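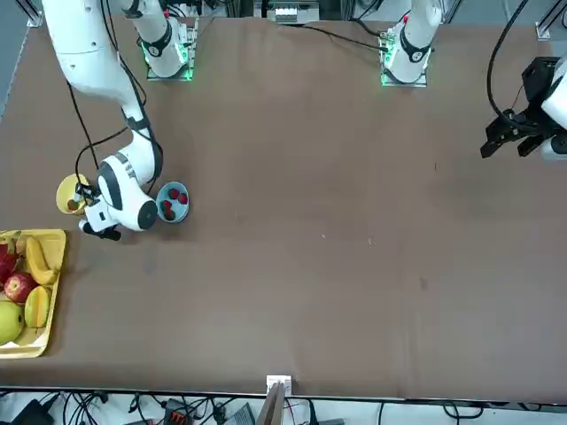
# Why Does Fruit Get Ripe?

A green banana is hard and tastes a bit like chalk. Leave it on the counter for a few days and it turns yellow, soft, and sweet. Leave it longer and it gets brown spots. The banana is changing the whole time, even after it has been picked.

## What fruit is for

A plant can't walk, so it needs help moving its seeds to new places. Many plants wrap their seeds in something good to eat. A bird or a monkey eats the fruit, moves on, and drops the seeds somewhere else.

While the seeds are still growing, the plant doesn't want the fruit to be eaten. Unripe fruit is often green, so it is hard to spot among the leaves. It is also sour or bitter. When the seeds are ready, the fruit changes color and starts to smell sweet.

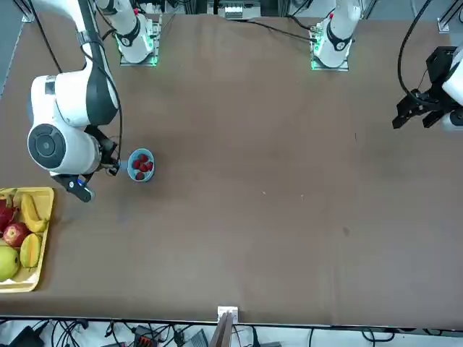 ## Starch into sugar

An unripe banana is full of starch. Starch is also what fills potatoes and rice, and it doesn't taste sweet. As the banana ripens, its starch is broken down into sugar. At the same time, the stiff walls around its tiny cells get weaker, and the fruit goes soft.

The green color comes from chlorophyll (say it "KLOR-uh-fill"). When chlorophyll breaks down, the yellow that was hidden under it shows through.

## A gas that spreads the news

Bananas and apples give off a gas called ethylene ("ETH-uh-leen"). You can't see it. Ethylene tells fruit to ripen, and some ripening fruit makes even more of it, so a ripe apple can make the bananas next to it ripen faster. 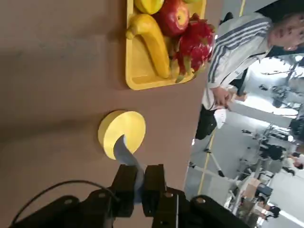

Not every fruit works this way. Strawberries, grapes, and lemons don't get much sweeter once they are picked, so growers wait until they are ready.

## Try it at home

You need 2 green bananas, 1 ripe apple, and 2 paper bags.

1. Put one banana in a bag with the apple. Fold the top closed.
2. Put the other banana in the second bag by itself. Fold that one closed too.
3. Keep both bags in the same room, away from the sun.
4. Look inside after 3 days. Draw each banana and write down its color.

If you don't see a difference, close the bags and check again the next day.

## Words to know

**Chlorophyll:** the green coloring in plants

**Ethylene:** a gas that makes many fruits ripen

**Starch:** a food that plants store, made of many sugar pieces joined together

*Devcombe Science Pages for Young Readers*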